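Jan 14, 2023

Left finger fault on the hand-held gripper, laundry task. Logging before I forget the order of things.

Session stopped at demo 2270. Width readout from the left finger began to jump between frames, then froze with the jaw still moving. Wellington Cordeiro was holding the tool and felt nothing odd in the trigger. Stopped, re-zeroed, restarted. Same fault 3 demos later, again on the blue towel going into the pink hamper.

First suspect was the marker on the finger. If thick cloth rides up over the tag, the tracker loses it and holds the last good value. Ribbed knit bunches more than the flat cotton we used for the Korkden set, so it fit.
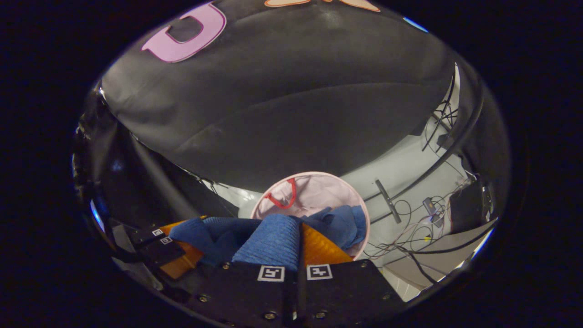
Played back the bad demos with tag detection switched on. Both finger tags are picked up in every frame, including the frozen ones, so occlusion is out. The raw tag positions move, the logged width does not. The fault is downstream of the camera.

Radek Mikuš found the filter setting. The Igwe branch rejects any width step over a fixed limit, and five rejects in a row latch the output until restart. The limit was tuned for slow closes. Wellington closes fast – faster than I do, anyway – and trips it.

Changed:
- latch removed, rejects now counted and written to the log
- step limit raised, value in the Gruder config
- warning tone on reject

Not fixed: the first jumps, before the freeze. Could be play in the left finger. Screws checked, one took a quarter turn. Will repeat with the old pads in February.

Demos from 1000 on need a recheck for latched width. Do not train on them yet.

2 comments · 0 shares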